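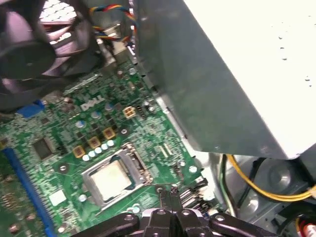 Grollport

Grollport is a mystery drama series in nine episodes, created by Ifigeneia Antoniadis and directed by Rafail Mavromatis. It was produced by the company Fikness for the streaming service Inik. The story takes place in a ferry town of the same name, where the last boat of the season does not arrive and the people who were waiting for it must stay together in the terminal building over the winter. The dialogue is in English, with parts in Greek and German.

The series was first shown in October, with two episodes on the opening night and one in each week after that. A second season was written in part but was not made.

Contents
1 Plot
2 Cast and characters
3 Production
4 Music
5 Release
6 Reception
7 Other media

Plot

In the first episode, 19 passengers come to the terminal of Grollport to take the night ferry to the mainland. The ferry is announced as late, then as very late, and at 4 in the morning the announcements stop. The road behind the town is closed by a landslide. The harbor clerk, Marta Oehler, keeps the ticket office open because her contract tells her to do so until the last boat has left.

The passengers divide the waiting rooms between them. A retired judge starts to hold a kind of court in the cafeteria, where small conflicts about blankets and heating are decided. In the third episode, a passenger who is not on the ticket list is found sleeping in the luggage hall. He says that he came with the ferry, and that it arrived on time. From this point the series follows two groups: those who believe him and wish to walk to the old pier in the north of the town, and those who think he is lying in order to get a place near the stove.

Episode six is told completely from the view of the clerk and goes back to the summer before, when she was asked by the ferry company to sign a paper she had not read. The last three episodes take place in one night. In the final episode a ship's horn is heard and the doors of the terminal are opened, but the ship itself is not shown.

Cast and characters

The main cast is an ensemble, and the opening titles list the actors in a different order in every episode.

Marta Oehler is the harbor clerk and the only character who appears in all episodes. Ailsa MacKinnon plays her. MacKinnon had worked mostly on the stage before, and she prepared for the part by selling tickets at a small ferry office for two weeks in July.

Judge Konrad Wyss, played by Emil Hämmerli, is the retired judge. In the early scripts this character was a schoolteacher. It was changed after Hämmerli's first reading, when Antoniadis found that he made every sentence sound like a verdict.

Eleni, played by Aliki Panagiotou, is a geologist who was sent to measure the landslide and who hides from the others that the road will not be opened before spring. Panagiotou also speaks the voice of the terminal announcements, which is not mentioned in the credits of the first five episodes.

The man in the luggage hall is never named. Viewers usually call him "the Arrival," after a line of the judge in episode four.

Production

Antoniadis wrote the first version of Grollport as a radio play of 70 minutes. It had only three voices and ended at the moment when the announcements stop. A producer at Fikness read the script and asked for a longer version for the screen. The development was slow — the series was at first planned as a film, then as four episodes, and received its final length only when Inik joined as a partner.

Mavromatis was chosen as director after he proposed to build the whole terminal as one connected set, with all the doors in working order. The construction was done by Pappas, a workshop that had until then built mainly for opera houses. The benches, the ticket windows and the departure board were made new, and the board was operated by hand from behind during the takes. According to Mavromatis, this caused more delays than the weather, but he did not want to add the letters afterward.

The episodes were filmed in the order of the story. The actors received each script after the one before it was finished, and for this reason several of them played their characters without knowledge of the ending. MacKinnon was the exception, since the flashback episode had to be filmed outdoors in summer, before everything else.

A crowd scene in the flashback episode shows the harbor festival. 600 extras took part in it, many of them residents of the fishing town where the outdoor scenes were made. The town's real name is not given in the credits, at the wish of its council.

Music

The series has no music in the usual sense inside the terminal scenes. The sounds of the heating pipes, the wind and the announcement bell were recorded on the set and arranged into rhythmic passages. Only the summer episode has a composed score, for accordion and two cellos. The closing song, "Gate Open," is sung by Panagiotou.

Release

Grollport was shown on Inik in all the countries where the service was available at the time. A dubbed German version came later, in which Hämmerli spoke his own part again. The broadcast version for television joined the last three episodes into one evening, with short cuts at the beginning of each part. Antoniadis has said that she prefers this form.

Reception

The first episodes received careful but friendly reviews. Critics wrote well of the set and of MacKinnon's acting, while the slow speed of the second episode was often named as a weakness. The summer episode is generally seen as the best of the series.

The ending divided the audience. Some reviewers found it honest to the theme of waiting, and others considered it a promise for a second season which was then not kept. Mavromatis answered in an interview that the ship had been drawn and its cost calculated, and that the decision to leave it out was made before the money was discussed.

Other media

The original radio play was recorded again with MacKinnon, Hämmerli and Panagiotou in the three roles. A book with the complete scripts contains also the outline of the unmade second season, which begins on the old pier on the same morning.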